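About Felero

Hello, and come on in! I'm Sunee Khamphan, and I run Felero, a small evening cookery school above the old Chaimongkol bakery.

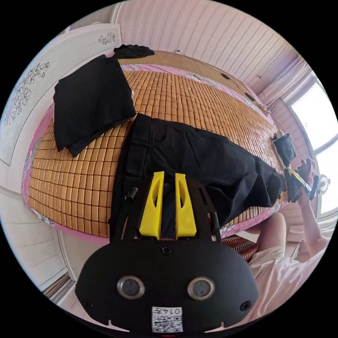 Do I need to be able to cook already?
Plenty of our learners start off knowing toast and not much else, and they get on fine.

I opened up with one hob, a borrowed wok and a stack of my aunt's recipes (most of them with no quantities, thank you Auntie). These days there are 11 hobs and a decent extractor fan, and my cousin Surachet Chaiyaporn teaches the curry paste course, which is loud and makes everyone's arms ache.

A course runs for 6 evenings, starting at half past six, and costs £93. That covers all your ingredients and supper at the end — you eat what you've made, so bring an appetite. We do soups, stir-fries, noodles and a whole evening on rice, which people grumble about beforehand and then email me about for weeks!

November fills up fast, so do get in touch early. Ring the bell marked 73, as the bakery door sticks and they're fed up with my lot rattling it.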